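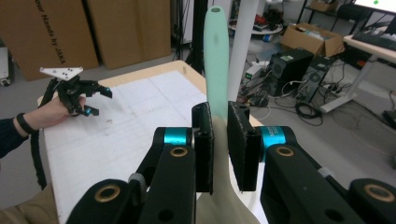
Rukach Handheld Gripper Group, users' mailing list

Subject: Re: [grippers] left finger drifts after change of pads

Hello Salim, hello all,

I answer between your lines, I hope it stays readable.

On the page before this one in the thread, Salim Kariuki wrote:
> We changed the finger pads on our second pair and now the
> two fingers do not close in the middle. The left one arrives
> first and pushes the part to the side.

We had the same in September. In our case the pads were good, but one arm was mounted with too much torque on the pivot screw, so this side moved slower than the other. Please open both lower pivots, clean the brass bushings with a dry cloth and put the screws back with the fingers only. Then tighten a little, and stop when you feel the side play is gone. The arm must still fall down by its own weight. If it does not fall, it is too tight, also if it feels smooth in your hand.

> Do you put grease on the bushings? The Elero sheet says
> nothing about this.

No grease. I tried it one time and the dust from the paper on the table made a gray paste inside. It took me a full morning to clean.

> How often do you check the inner surface of the pads?

Every 2,000 closings, or when someone complains. The textured surface gets worn first in the part where the handle of the object sits. In the picture at the top the right pad is already looking worn, and there is a light green handle between the fingers, with the rest of the object hanging lower. For such a long shape I look at the grip from the side — if the top leans to one finger, the centering is not finished.

> And the marker plate? Ours was replaced together with the
> fingers.

Then you must do the calibration again, even if the new plate has the same print. On the gripper at the left of the picture the white triangular plate sits on top, and this is the position we use also for Picard. We take 188 poses over the grid paper. With 106 it was also working, but the error near the far side of the table was bigger than I liked.

One more point that was not in your question. Look at the cable under the gripper. It should hang free, with enough length for the full reach of your arm. When it pulls, the wrist turns a little at each closing, and you will search for the fault in the fingers. I lost 11 days with this on the Wukora set — please do not repeat it.

If the drift is still there after the pivots, send me the log and tell me which side arrives first with no object in the fingers.

Best regards,
Ward De Haan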